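Back from Enach, sort of

Quick one, train at half six and I haven't packed. July got away from me.

So, the barrow. We're two weeks into the second season at Enach and the long mound is turning out older than the report said. The old diggers went straight through the middle, took the skulls and left everything else in a heap. Typical. No notes, one bad sketch, no scale on it. 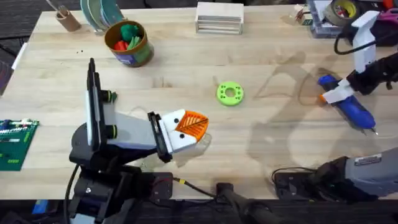

What we've got so far

Bits of at least four people, mostly leg bones, plus a jaw with lovely teeth. Two flint scrapers. A bead, maybe – could be a fossil, jury's out. Nodura is doing the dating, results by autumn if we're lucky.

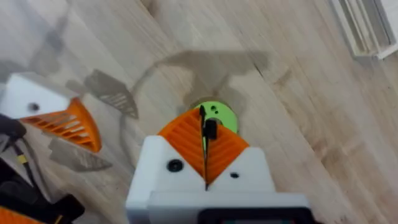
Orange fingers, tips together.

Then the giant business. Every village has one. The Enach one was meant to be nine foot tall and buried standing up, and the man in the bar at Vivavport swore his grandad had seen the thigh bone. I've been through the Polat collection boxes, all of them, and the famous bone is in there. It's a cow. Nice big cow, labelled in very confident ink. 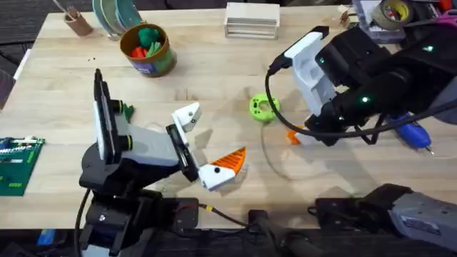 Which doesn't mean the story's worthless. Somebody knew there were bones in that mound long before any antiquary turned up with a spade, and I'd love to know how far back the tale goes. Parish books next, if they let me in teh archive.

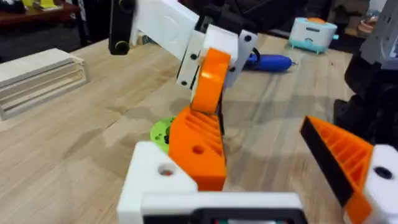
Wooden tabletop, white housing, orange finger with the ribs.

Right, need to find my other boot. More when the dates are in.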